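Millet Practice Board

I wanted something people could learn PC building on without me wincing every time a part came near a socket. So I made the Millet, a light gray make-believe motherboard with the raised edges, slots and boxes you'd expect to find your way around, and none of the electronics. Nothing on it can short out – it's just a shape to practice with!

It started as a favor for Ludivine Leclerc, who runs a Saturday repair class and had gone through 7 real boards by March. She still has my first one (a bit scuffed now, but she won't swap it). 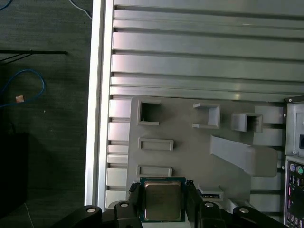 The bit I'd spend the most time on is the processor. Hold it by the sides, keep it level, go slowly, and then do it all over again until it gets boring. Old chips are fine for this, so ask around before you buy one – the board comes on its own.

It's $43 plus shipping, and I pack each one myself. Wipe it down with a damp cloth and keep it off the radiator. If you want a stack of them for a class, write to me at the Butar shop and I'll work out a price.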